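4.2 Where things stay on the counter

In the first round of interviews, most households described the counter as a place for preparing food. The diaries gave a different account. Of the 3404 entries that mention the counter, the larger share concern objects that were there before any cooking began and were still there when it ended. We call these standing objects. They include appliances, canisters, bottles, crockery that has a cupboard but does not go back to it, and dry goods in their boxes.

Standing objects tend to gather along the wall. Participants in the Prurstead group said that they pushed things back to make room, and that once an object had been pushed back it was rarely picked up again unless it was needed. Deepika Pinto wrote in her diary that she had a shelf for the plates and had stopped using it by the second week, as the stack was easier to reach next to the stove. Similar remarks appear in the Whitelaw group, where counters were deeper and the row at the back was often two objects thick.

The front of the counter behaves differently. It is cleared more often, and what stays there is usually a cutting board. In 2 of the kitchens the board was put away after each use. In the others it marked out the working area, and its position changed little from one entry to the next. Small dishes were set down on the board even when there was free counter beside it. Figure 3 shows a counter of this type, with the board in the middle, the toaster oven and toaster to the left, and a row of containers and plates along the tiles.
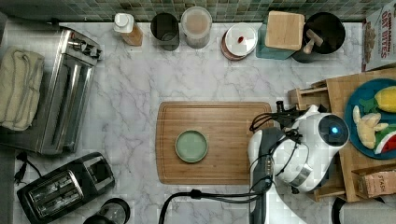
Figure 3. Counter with a central cutting board and standing objects along the back and left side.

Bronwyn Ruawai objected to the term "working area" when we read her a draft of this section. She said that in her kitchen the board was simply the last thing left after everything else had found a place, and that she worked wherever there was a gap, sometimes on top of the closed toaster oven. We have kept the term but use it only for the surface that the household itself kept clear, whether or not food was prepared on it.

Trays raise a separate question. A tray takes up as much room as the things on it, and often more, yet participants spoke of trays as saving space. Eliécer Rengifo explained that a tray let him move several items at once when he wiped the counter. His diary records the tray being moved in May on one occasion only. In the Ito group, trays were used to hold things that had no fixed place, such as tea, fruit and unopened mail, and the contents changed from week to week while the tray stayed where it was.

Boxes of cereal and tea were the standing objects most likely to be moved and returned on the same day. They were also the objects about which household members disagreed most. Adults who did the cleaning wanted them in a cupboard, and those who ate from them wanted them in reach. In no household was the disagreement settled during the study, though in one of them the cereal was kept in the cupboard on weekdays and on the counter at weekends.

The amount of counter available did not explain the number of standing objects. Households with an extra 800 millimeters of counter after remodeling filled it in the same manner as before, beginning at the wall and at the ends. We return to this point in Section 5, together with the cupboard entries.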